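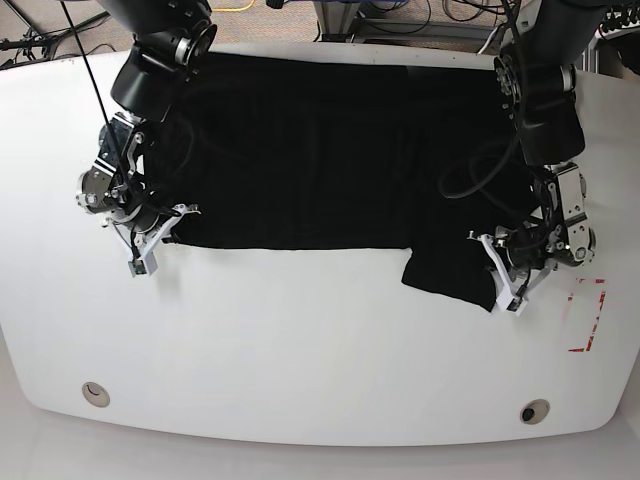
Section 2. Folding and Storing Dark Garments

2.1 Purpose of this section

This section sets out the standard method for flat folding black and other dark cloth garments issued under the Kitness garment program. It applies to all folding stations at the Dostow and Cerkow sites. The method in this edition is effective January 1, 2020, and replaces the February supplement.

Knitted items with heavy trim, pleated skirts, and lined coats are covered by separate sections and should not be folded by the method given here.

2.2 Preparing the table

1. Clear the tabletop of tools, labels, pins, and paper.

2. Wipe the surface with a clean, lint-free cloth. Work from the far edge toward the near edge.

3. Allow the surface to dry fully before any garment is placed on it.

4. Inspect the surface under normal room lighting. Dust and loose fibers transfer easily to black fabric and are difficult to remove after folding.

NOTE: A plain white tabletop is recommended for dark garments. The outline of the cloth is easier to judge against a light surface, and an uneven hem can be corrected before the first fold is made. Pale garments should be folded on the gray Grube mat.

CAUTION: Do not use furniture polish or wax on the tabletop. Residue may leave marks on the cloth.

2.3 Laying out the garment

1. Place the garment on the table with the front side down and the length of the garment running from left to right.

2. Move the garment toward the far half of the table. The near half must remain free to receive sleeves and for the folds that follow.

3. Take hold of the garment near its outer corners and draw it outward until the fabric lies flat. Apply only light tension.

4. Bring the upper edge into line with the far edge of the table. On tables with rounded ends, use the straight portion of the edge as a guide.

5. Smooth the fabric from the center toward each side. Faint creases may remain at this stage and do not need to be pressed out.

6. Check for any sleeve or corner that hangs below the main body. Lift it clear, straighten it, and lay it flat before continuing.

CAUTION: Do not pull on a single corner to straighten the whole garment. This can stretch the seam and distort the neckline.

2.4 Folding

1. Fold each sleeve across the back of the garment so that it lies within the side seam.

2. Fold the near side of the garment over to the center line.

3. Repeat with the far side. The two edges should meet without overlapping.

4. Bring the hem up to the collar and release the fabric slowly.

5. Turn the folded garment over and confirm that the front is smooth.

If the edges do not meet, open the garment completely and return to step 1 of 2.3. A partly opened fold should not be adjusted in place.

2.5 Labeling and storage

Attach label form 692 to the upper right corner of the folded garment with the printed side facing out. Form 185 is reserved for garments awaiting repair and must not be used for finished stock.

Place finished garments on the shelf with the folded edge toward the front. A shelf may hold no more than 36 garments of any one size. Keep black garments apart from white and pastel stock.

NOTE: Garments that have been in storage should be opened and checked for fold lines before they are issued. If a line remains visible after the garment has been hung, refer to Section 3, Steaming and Pressing.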